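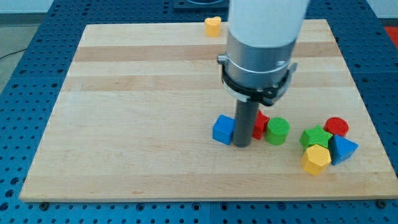

Rod end effector on the maple board, with the block set.

Zirnier Push Rod Kit

Clendska sells this kit for tabletop pushing research: a dark gray rod, a bracket for the arm flange, a wooden work board and a set of solid plastic blocks. Price 2,697 dollars, board included. Arm and table not included.

The method it was built around trains a pushing policy from demonstrations and then follows short typed commands, such as moving the blue cube toward the green star. The Beyene benchmark reports good scores for it. We would read those with some care. Each command was tried 20 times, on 2 layouts, and success was judged by the people who trained the policy.

Our own runs at Zomorwood in July used 31 new layouts. Separated blocks went fairly well — tight clusters did not, and the published table leaves clusters out.

The hardware is fine. Buy it for the rod and the board, and treat the bundled policy as a baseline to beat.

Spare blocks are sold singly. Please state shape and color when ordering.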